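Wunerham group publishes house rules for robots that handle everyday items

18/09/2019

By Carol Cropper

A set of plain-language rules for people who work alongside small robot arms has been published this week by the Hollis workshop in Wunerham, and the people behind it say they hope it will be pinned up, scribbled on and argued over in a good many other places before the winter is out.

The guide is called the Ponden Notes, after the room where most of it was written, and it runs to 18 pages. It deals with a kind of work that has been growing quietly for a while now – robot arms that pick up, move and put down the sort of small things people keep on a dresser or a bathroom shelf. Bottles, jars, brushes, compacts and little drawers all get a mention, and so does the furniture they live on.

Denise Tapley, who led the writing, has worked with industrial machinery for most of her life and was used to thick binders of safety procedure. She said the big machines were well looked after on that score, and that what she kept missing was something a new starter could read over a cup of coffee on the first morning and still remember by lunchtime.

"We had good habits, but they lived in people's heads," she said. "Somebody would go on vacation and you'd find out that three of the habits had gone with them. So we wrote them down, and then of course we found out that we didn't all agree on what they were."

The disagreements took up a fair part of the year. Drafting began in January, and the longest discussion by far was over grip force on small containers. The first draft asked operators to set the force by the weight of the item. Barry Crabtree, who looks after the grippers, felt strongly that weight was the wrong place to begin, and that the wall of the container and the fit of the cap mattered a great deal more. His version is the one that went in. It asks for the lightest grip that will hold the item upright, taken on the body of the bottle and below the cap, with a fresh check whenever the item is swapped for another kind.

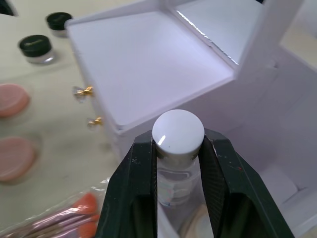
Layout gets a chapter of its own, and it is the one that early readers have been kindest about. Operators are asked to set out the work surface before the arm is powered, to keep wrapped goods and crinkly packaging out of the path of the fingers, and to leave a clear way in and a clear way out for every pick. Anything with a shiny surface should be tried under the lights that will be used on the day, as reflections can confuse a camera badly. Drawers stay shut unless opening them is part of the task.

Then there is the matter of people. One operator has charge of the stop button and does nothing else while the arm is moving – no phone, no tidying, no reaching in to straighten a jar. Anybody in the room may call a stop, for any reason, and the guide is quite firm that they are to be thanked for it.

Finger pads should be looked over at the start of each shift and wiped down with a dry cloth. Scuffs on the outer housing can be left alone, but a worn or shiny patch on the gripping face means the pads get changed. The group recommends changing them after 900 picks in any case, a number Crabtree admits is on the cautious side for soft goods.

The rules were tried out over the summer by a second team at Pokdale, where Roy and Ruth Pilkington run the evening shift between them. They logged 1,644 picks under the draft and sent back a long list of comments, most of which found their way into the final text. Ruth Pilkington said the record sheet at the back was the part she would miss most if it were taken away.

"It's one line for each item, and you put down what you changed and why," she said. "Roy grumbled about it for 2 weeks and now he won't let anyone else fill it in."

The Notes are meant to sit beside the formal safety standards and the maker's own manual, and where they differ the manual wins. Printed copies are free from the front desk at Hollis, and other workshops are welcome to adapt the text as long as they pass their changes back. Tapley would especially like to hear from anyone working with glass, a section she feels is still rather thin.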